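Jito Pine Worktop Review: Ten Months of Daily Use

21/07/2022
By Levente Major

I've had three desks in my working life and I've been mean to all of them. The first was a glass thing that showed every fingerprint, the second was a hand-me-down with a drawer that never shut, and the third was a white laminate slab that chipped at the front edge the first winter I had it. So when I finally got round to buying a proper top for my workbench, I wanted real wood, something I could sand if I wrecked it. I bought the Jito pine top last October and I've been leaning on it, eating lunch at it and building things on it ever since.

First, the delivery. It came flat, wrapped in cardboard and an absolutely silly amount of tape, and it's heavy enough that you'll want a second pair of hands on the stairs (mine belonged to my neighbor Erzsébet Hajdu, who got paid in plum cake). There's no hardware in the box. Jito sells its own legs but I already had a pair of Lengyel trestles, so I just set the top across those and put a couple of screws up from underneath. Took me less than an hour, and most of that was looking for the drill charger.

Now the wood itself, which is why I bought it! I love the grain on this thing. It's pale, creamy in some places and more of a tan in others, with these long wavy lines that run on and on, and then over to one side there's a seam where the lines bend all of a sudden, like two rivers bumping into each other. I know that bothers some people. A friend who does cabinet work took one look at it and said he'd have sent it back. I wouldn't swap it. It means my top doesn't look like anybody else's, and I've caught myself staring at that seam on long phone calls more than once.

You do have to finish it yourself, because it ships bare. I gave mine two coats of Brada hard oil, the clear one, with a light sanding in between. I'd been scared it would go orange the way pine does, and so far it's stayed nice and light. The oil smells like a boat for a few days, so open a window. If I did it over I'd do the underside too, just for peace of mind, but life is short and I didn't feel like flipping it again.
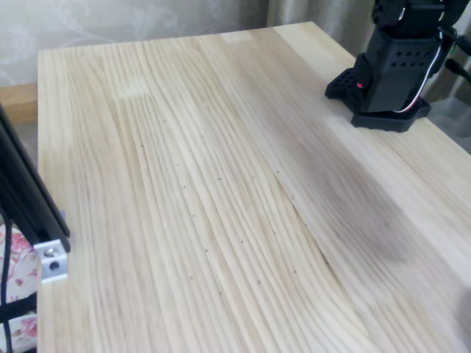
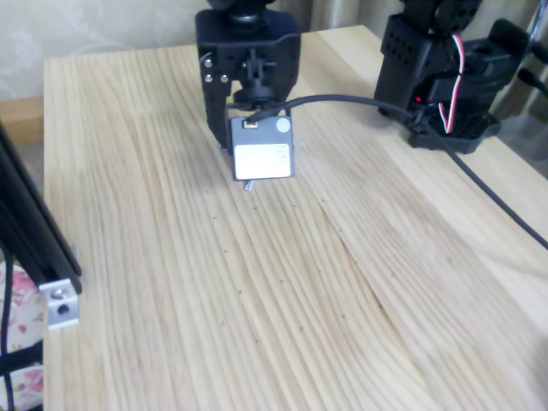
The Jito top in both shots, with the small dark marks and the bend in the grain at the seam.

OK, so the marks. Pine is soft and pale, and anything dark shows up on it, whether it's a crumb or pencil or whatever else lands there. On my old white desk I could wipe a sleeve across it and be done. With this one I look down and see little specks all over the place, and after a while I quit caring. Some people will hate that. If you're the sort who lines up your pens, get something darker, or get the walnut-stained version (I haven't tried it, but Erzsébet has since bought one for her sewing room and she's happy).

Dents are the other thing. I dropped a small vise on it the second week and got a dimple the size of a fingernail. I did the old trick with a damp cloth and a warm iron and it came up most of the way, though I can still find it with my thumb. Hot mugs I'm careful with. I put down a coaster nearly every time, and the one time I forgot, the ring came out with a dab of oil and some rubbing.

What it does really well is stay put. It's stiff, it doesn't bounce when I type or lean on my elbows, and I can have equipment and cables on it and still have a good stretch of open wood to work on. I like that there's no lip and no fancy built-in tray eating up the space. The edges come a bit sharper than I'd like, so I ran some fine paper along the front one where my wrists rest. Five minutes' job, big difference.

Has it moved? A little. Over the winter, with the heating going, one corner lifted enough that a pencil would roll. I backed off the screws on that side, gave it some time, and snugged them up again, and it's been fine through spring and into this hot spell. If you fix it down, leave the wood some room.

I also looked at the Nundley bench top before I bought. It's a good product, with a nice factory finish, and if you don't want to mess with oil and rags I'd point you there. I found the surface a bit plasticky under the hand in the store, and I couldn't see myself ever sanding it. That decided it for me.

Would I buy the Jito again? Yep, and I'm thinking about a shorter one for under the window. Buy the oil at the same time so you aren't tempted to start using it bare like I was.

Good: lovely grain, solid, easy to repair
Not so good: soft, shows every speck, sharp edges out of the box, no hardware

RELATED REVIEWS
Lengyel folding trestles, one year later
Brada hard oil vs. plain old wax
Nundley bench top: first look
Desk lamps that don't wobble

We use cookies to remember your settings and see which reviews get read. By staying on this site you agree to our cookie policy.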